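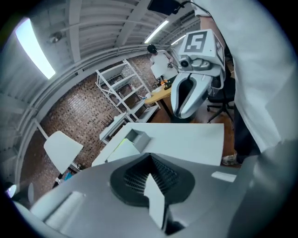 Workshop tips: working next to the grippers

Notes from the bench, for whoever is on next. Wrote most of this on my tea break so excuse the spelling. Add to it if you know better.

Before you start

Coat on, sleeves pushed up or cuffs done up. A loose cuff finds the fingers every time.

Trainers are fine. Sandals aren't. We had that argument in November and it's finished.

Move your chair before you pick anything up, not after. Wheels and cables don't mix – if you roll over a lead, tell someone, even if it still seems to work. Half the faults on the Gasska unit last winter were squashed leads.

Clear the table down to what the task needs. Pens, mugs, phones, all off. The shelves are for parking things, but lable what you park. If it hasn't got a name on by four o'clock it goes in the tub.

Holding one

Hold it close in, elbow near your ribs. Everyone starts with the arm stuck out like they're carrying a full saucepan and everyone's shoulder hurts by lunch.

Keep your thumb off the lens. Wipe the lens first thing and again after dinner. Dry soft cloth, the yellow ones under the sink. No kitchen roll, it scratches.

Same goes for the square markers. Clean, flat, no tape over the corners. A bit of sticky on one corner and the tracking wanders and you've lost the run. If one is peeling, swap it, don't press it back down and hope.

Leave slack in the cable. A loop as big as a dinner plate. Too tight and it tugs your wrist round on every move, and you start correcting for it without noticing, and then the machine learns your correcting. Sigh.

Slow hands. Slower than feels right. Then a bit slower.

20 goes, then swap

That's the rule now. 20 goes each, then hand over. We used to let people run on till they'd had enough, and the last lot were always rubbish – rushed, grabby, half of them binned. Swapping sounds like lost time but we throw far less away.

Whoever is sitting out does the log. Not the washing up, not emails, the log. Good, bad, dropped, odd. One word is plenty. "Odd" is the useful one so don't be shy of it.

Aim is 200 a shift between the pair of you. Some days it won't happen. Soft things take ages (sponges, cloth, anything in a bag). Write down what you were on and leave it at that.

Lighting

Tubes all on, blinds however they were in the morning. Don't change it halfway through. If a tube starts flickering, stop and get it changed, don't carry on under it. Spares behind the door, long ones on the left.

What has changed for the packing lot

People keep asking so here it is as I see it.

When Timance first put the arm on the end of the packing line, three people moved off it. Not out, moved. Two went on to checking and one came to us. I was the one. I'd done eleven years of boxing up and my wrists were shot, so I wasn't sorry, but I know others were, and it wasn't explained well at the time. We heard about it off a notice by the kettle.

The job now is mostly showing. You do the pick by hand with the gripper, again and again, and the arm gets better at that pick. So the people who knew how to pack are still the people who know how to pack. Management needed telling that. Sólveig Baldursdóttir told them, at some length, and after that showing went on the pay sheet as skilled work. If yours hasn't been changed over, ask. Don't wait for it.

Bits that are better: the lifting. The nights – nearly all gone. Wrists.

Bits that are worse: less chat. On the line you could natter all day. Here you go quiet without meaning to, you're concentrating. So take the breaks together, please, and away from the tables. Also standing still is harder on the feet than walking about. Get a mat from stores, the thick sort.

And the worry, which doesn't go away because someone's put a slide up about it. If you've got a question about hours or where the next arm is going, the Edia room, first thing, door's open. Bring someone with you if you'd like.

When the arm gets it wrong

Don't reach in. Stop button, wait for it to settle, then reach in.

Don't fix the item and carry on as if it went right. Log it. The wrong ones are worth more than the right ones to the people upstairs.

If it drops the same thing 3 times running, change the thing, not the arm. Usually it's a split box or a label curling up. Siriwardena trays are bad for this, the lip on them bends.

Looking after the kit

Wipe the fingers down at the end of shift, damp cloth, tiny bit of washing up liquid, then dry. Get into the ribs with an old toothbrush. Crumbs and cardboard dust pack in there and you lose grip bit by bit, so you don't spot it.

Never put one down on its fingers. Lay it on its back on a folded towel.

Coil cables over-under. If you don't know how, ask, it takes a minute to learn. Wrapping them round your elbow ruins them.

Anything on charge goes on the metal shelf, nothing on top of it, nothing cloth near it. Check for warm ones before you lock up.

Coats in the bag by the door. Turn the pockets out first – another biro went through the wash last month and we've all got blue spots.

Still to sort

Second mat. Hook for the spare leads. Someone to show the evening pair how to do teh log properly. More yellow cloths.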